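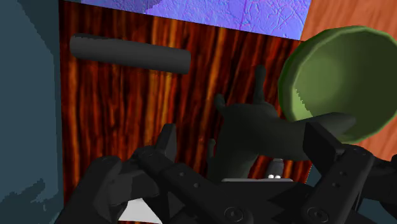

I gave up the car in June. The lease on it ran out, the new one would have cost 134 a month more, and I live 11 minutes on foot from the Lilthorpe bus stop, so I decided to try it for a season.

The morning bus is fine. It leaves on time and I get a seat. Coming home is harder. The last direct one goes at ten past six, and if I miss it I have to change at Perron and wait in a shelter with no bench. I have missed it five times so far — twice my own fault.

Groceries took some working out. I used to do one big shop. Now I stop at the small store by the station and carry home what fits in a backpack. I buy less milk and more rice.
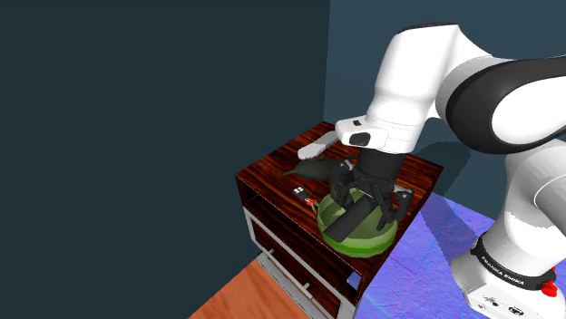 Isabelle Li wrote in to say that the Perron change can be skipped if you stay on to the depot and walk back along the canal, and that she has done it for two winters with a flashlight. I tried it last week. The path is paved most of the way and I was home before the connecting bus would have left Perron.

The monthly pass goes up to 60 in the fall. I'll still buy it.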